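How to Dispute an Error on Your Credit Report

A wrong entry on a credit report can raise the rate you pay on a car loan, cost you an apartment, or hold up a mortgage for weeks. Fixing one takes some paperwork and some patience. You do not need to pay a company to do it. The steps below are the ones we give to people who call our office with a single bad entry and no lawsuit pending.

Updated March 26, 2022

Step 1. Get all three reports

Order a report from each of the three nationwide bureaus. They do not share everything with each other, so an account can be right on one and wrong on the other two. Save each report as a file and print a copy. Write the date you pulled it on the first page.

Step 2. Mark what is wrong

Go through the personal information first. Old addresses are usually harmless, but a Social Security number that is off by a digit or a name you have never used may mean that your file has been mixed with someone else's. Then read the accounts. The mistakes we see most often are:

Debts that were paid but still show a balance
The same debt listed twice, once by the original lender and once by a collector
Late payments in months when you paid on time
Accounts that were included in a bankruptcy but are still shown as past due
Accounts you never opened

Circle each one and give it a number. You will use those numbers in your letter.

Take a typical duplicate. A medical office sends an unpaid bill of $200 to a collector, Landeg Recovery. Landeg later sells it to Brunwood Financial. The report now shows $200 owed to each. Only one of them can own the debt, and the other entry should come off or show a zero balance.

Step 3. Gather proof

Match a document to each number. Bank statements, canceled checks, settlement letters, a discharge order and its list of creditors all work. Send copies and keep the originals. If a payment was made in pieces, add them up on a separate sheet. One borrower's file had a payment of $57 and another of $102 applied to the wrong account at Goltamwood Credit, and a half-page table cleared it up faster than the stack of statements did.

If an account is not yours at all, file an identity theft report before you go further. Different rules apply and they are more favorable to you.

Step 4. Write the letter

Write to each bureau that shows the error. You can file online, but a letter leaves you with a better record and gives you room to explain. Include:

Your full name, current address and date of birth
The name of the creditor and the account number as it appears on the report
One or two sentences on what is wrong
What you want done: deleted, corrected or marked as paid
A list of the papers you are enclosing

Keep it short. Leave out how the debt came about and how the collector treated you on the phone – that may matter in a different claim, but it does not belong here.

Step 5. Mail it and write to the creditor too

Send the letter by certified mail and ask for a return receipt. Send a second copy to the company that reported the entry, at the address it lists for disputes. That address is often different from the one where you mail payments.

Step 6. Watch the calendar

The bureau generally has 30 days from the time it gets your dispute to investigate. In some cases it can take 45. Put the date on your calendar. When the results come, compare them line by line with your letter. If anything changed, you should get a free copy of the updated report.

Step 7. If the answer is no

A bureau may say the entry was "verified." You can ask how the investigation was done, send new proof, or add a statement of up to 100 words to your file. You can also file a complaint with the Consumer Financial Protection Bureau. If the error has cost you a loan or a job, talk to a consumer lawyer. The law allows some borrowers to recover damages and attorney fees, and there is a deadline for filing suit.

Pull your reports again a few months later. Deleted entries sometimes come back, especially after a debt is sold. If you sent your dispute in the spring, check once in May and again before the end of the year. Keep the whole file, including the green receipt cards, for as long as the account could appear.
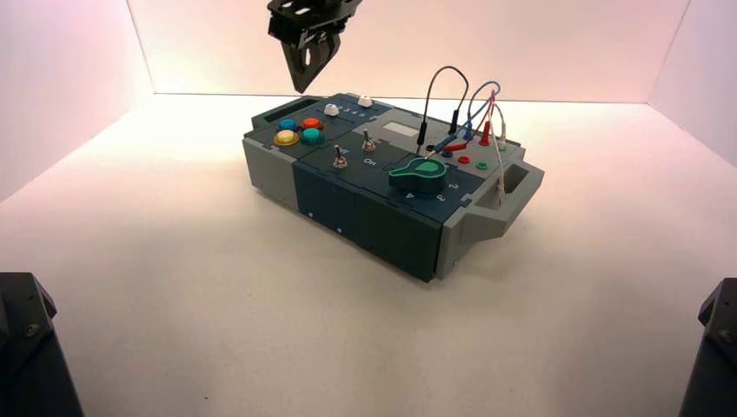
Asetti: I mailed mine to the bureaus but skipped the creditor, and the same collection was back on one report four months later. The second round I did both letters and so far it has stayed off. Does the 30 days start over if I send them more paperwork in the middle of it?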